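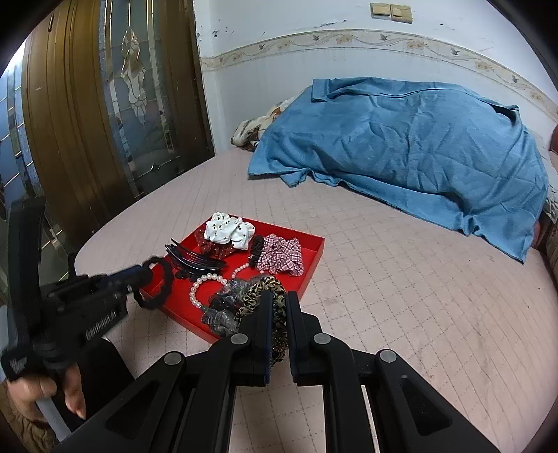 Scrunchies, clips and pearl beads in the red tray. The gingham one is at the back right.

Zukositz is looking for a sorter and packer (part-time, Reston)

Do you have opinions about scrunchies? Can you tell organza from chiffon with your eyes half closed, and does a drawer full of mixed-up hair clips make you want to sit down and fix it? Then please read on, we'd love to meet you!

Zukositz buys, sorts and resells hair accessories: scrunchies, banana clips, comb clips, coiled ties, headbands, beads and all the little bits that end up at the bottom of a bathroom basket. Some of it is leftover shop stock, and a lot of it comes in from people clearing out a house or a dressing table. We put it together again in matched sets and mail it out to customers who are, I have to say, wonderfully picky. Last spring we had 1850 pieces come through in one month, and Widad Sabbagh and I sorted every one of them between the two of us. It was great fun and we don't want to do it that way again, so we're hiring.

What you'd be doing

Most of your time goes to tray work. Everything that comes in gets spread out in shallow trays first, one small batch at a time, so that a polka dot scrunchie isn't hiding under a bigger one and the beads don't get wound around the clips. You check each piece (elastic, seams, teeth on the combs, springs on anything that has one), pick off lint and stray hair, and decide where it goes next. Fabric pieces that can be washed are washed by Nizar Bitar, who has a system and will happily explain it to you at length.

After that comes matching, and this is the part people fall in love with. A set is 6 pieces, and they have to look like somebody chose them. Red dots with white dots, gingham with something plain, a gold and black print next to a simple black clip... there's no chart for it. Widad will sit with you for the first few shifts, and then you're trusted to make your own.

The rest is packing: tissue, card, box, label. Before the holidays this takes over a bit, and we can have 700 boxes going out in a busy stretch. We play music and it goes fast.

Hours and pay

4 mornings a week, 8:30 to 12:30, with the option of extra afternoons in November and December if you want them. You can sit or stand for nearly all of it. We pay hourly and go through the rate with you on our first call, before you come out to see us. Paid training, paid breaks, and first pick from the odd-ones-out box every month.

You'd be a good fit if you

are patient with small things, and untangling a knotted strand of beads sounds soothing to you
see color well enough to split one red from another
can keep a simple count sheet up to date as you go
are comfortable lifting a full box of stock onto a shelf (they're bulky but light)
like company, but can also work quietly next to someone for an hour

You don't need retail experience or a degree. Matilde Nogueira came to us from a bakery and now writes all our set descriptions. If you sew a little, do tell us! We have a growing pile of scrunchies that only need fresh elastic.

How to apply

Send us a few lines about yourself and which mornings suit you, through the contact form on our website, with "Sorting" as the subject. A resume is fine but you can skip it. We'd much rather hear which set you would build first from the pieces in the red tray, and why.

We're reading applications through the end of May and hope to have you started in June. Visits take a little over an hour. You'll meet everyone, sort a tray with us and get paid for the time.

Looking forward to hearing from you,
Maya Hourani
Zukositz, Reston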